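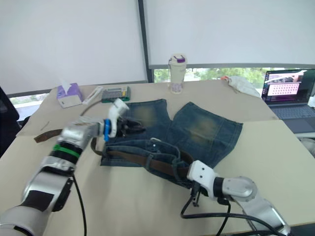

Thank you again for your patience while Wolia and Liltell settled into being one company. The new management team took over in July, and all 335 staff at the Plinar mill now report to a single office — a change people had been asking for, and one they seem glad of. 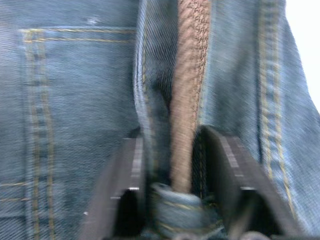 The Ong refinery is slower going, I'm afraid. We have filled 4 of the senior posts there and hope to close the trading desk, with its 20 positions, once the last contracts run out.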